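Let the robots be slow in public

Opinion, February 19, 2024

Went to the open day at the Stirkolex workshop in Sketstead. Drove up from Clukham, parked badly, got a paper badge. 432 people had signed up, according to the sheet at the door, and I think most of them had the same idea I did. See a robot do something amazing. Go home, tell the kids.

What we got was dice. Foam dice, the kind you'd give a toddler, and two arms whose whole job was to pick them up and put them down on a mat.

People were annoyed! The man next to me had his phone up for a while and then put it away. A woman behind us said her nephew could do that. Sure. So could mine. Fair point, and I thought it too for the first ten minutes or so.

Then I stopped being annoyed and I've been trying to work out why ever since.

Part of it is that we've all been spoiled by video. The clips that get passed around are short and they always end on the good part. Cut, cut, backflip, applause. You never see the afternoon before. Henao, the outfit that had the big hall here last September, did it that way. Lights, music, a smooth voice over the speakers, 30 seconds of a machine pouring a drink behind glass. Big crowd. I asked a guy on their stand how many tries it took and he gave me a brochure.

Stirkolex gave us a bench on a concrete floor and cables everywhere.

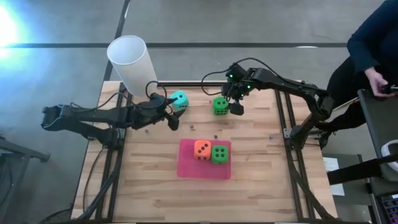

Dice duty at the Stirkolex open day. Two of the foam dice on the pink mat, two more still out by the grippers.

You want to know what a miss looks like? I saw plenty. A gripper comes down next to a die, closes, nothing in it. Goes up again. Comes down again. Theres a tally on a whiteboard by the coffee: 881 tries that week, and they'd written the drops in the same size marker as the grabs. I liked that more than anything else in the building.

Because this stuff is coming to places where we work, and the people who sign the checks are going off the clips. My old plant bought a packing line on the strength of a demo. Beautiful demo. It spent its first winter under a tarp. If someone had shown the managers one plain hour of it fumbling boxes, they'd have bought it later or bought it smaller, and a few folks would've kept their shifts.

So here's my ask, and its not a big one. Any company that wants to show a robot to the public should have to show it slow. No music. Real speed, long enough to get boring. Put the misses on the board. If a town is renting you the hall, the town can put that in the lease. Clukham has one coming up for renewal and I'd start there.

I know the pushback. Boring demos don't bring in money, and small shops need money more than the big ones do. True, and I don't have a good answer. The room had thinned out a lot by noon. I stayed till they shut the doors, mostly for the green dice. There's 400 seats in the Clukham hall and I'd still rather see half of them empty for something real.

Bring a sandwich if you go to the next one. The coffee's terrible.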